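Workshop notebook, 20/07/2019 -- sorting bench, Trimstead

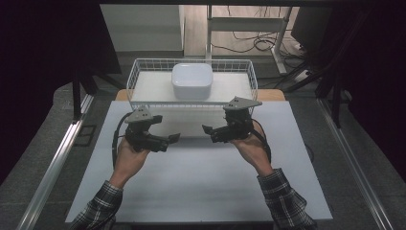
**BENCH & STORAGE**

The white board is staying! I've been going back and forth on it for a fortnight and today settled it. It gives a big, pale, smooth surface to sort on, and small dark parts show up on it beautifully. On the old bench I used to lose grub screws in the grain and find them again with my elbow. Today I worked through the whole Sundlow box and didn't have to get down on the floor once.

Wire basket at the back of the board, white container inside it. I like this arrangement much more than I expected to. The basket sits straight across the far side, so I can reach over without twisting, and the slanted sides mean my knuckles clear the rim on the way in. The liner in the bottom is what makes it usable for little things. Without one you'd be fishing washers off the shelf below for the rest of your life. (Renzo, if you're reading this: please don't take the liner out to use as a cutting mat again.)

Measurements, before I forget them:

- basket, inside, long way: 319 mm
- basket, inside, short way at the bottom: 207 mm
- container: 200 mm x 134 mm

So there's room beside the container for one of the narrow trays if I turn it sideways. Tried it with the blue tray from the Prasertsri shelf and it goes in, but only if the tray is put in first and the container second. The other way round it jams on the slope. Worth a second narrow tray, I think. Will look on the shelf before buying anything.

**What went where**

Sundlow box: springs and clips into the container, everything flat (shims, washers, the odd brass plates) into the narrow tray. Long bits don't belong in the basket at all, they poke through the wires and catch on sleeves. They've gone into the drawer under the vice for now. That drawer is getting silly.

Clitimum box: not opened. It's taped up on three sides and I wanted a clear run at it. Monday job.

Loose stuff from the windowsill: half of it was rubbish and went. The other half is in a jam jar with a label saying "windowsill", which I admit is only moving the problem six feet to the left, but the sill is clean and I can open the window again. Lovely breeze this afternoon!

**Things I want to try**

Shifting the basket a bit further back. At the moment it's good for reaching but I'd like a hand's width more clear board in front when I'm tipping out a full box. Renzo Valentini reckons I should put it on the left and leave the back free. I tried left for ten minutes and kept knocking it, so back it went. He may have longer arms than me, or more patience.

A strip of felt under the board. It creeps when I lean on the near side. Folded tea towel is doing the job at present and looks dreadful.

Lighting -- the shadows on the board are soft enough that I can tell a part from its shadow, which was never true under the old strip lamp. Leave the lamp where it is. DO NOT let anyone "tidy" it back to the hook.

Wiping down: plain damp cloth is fine. The orange spray left a smeary patch by the near corner and I had to go over it twice. Spray has been moved to the sink cupboard.

**Sleeves**

Wore the flannel shirt and regretted it by eleven, far too warm, but the cuffs stay put at the wrist and don't drag parts along with them like the grey jumper does. Thinner shirt next time, same sort of cuff.

**Still to do**

- [ ] second narrow tray
- [ ] felt (ask Renzo if there's any left from the drawer job)
- [ ] Clitimum box
- [ ] proper labels, printed, before the end of August
- [ ] drawer under the vice, when feeling brave

Really pleased with this one. I'd put off the bench for months thinking it needed new shelving and a free weekend, and most of it came down to a board and a basket we already had in the store. Started on the label list after tea and got as far as "springs, small". Need to agree with Renzo what counts as small.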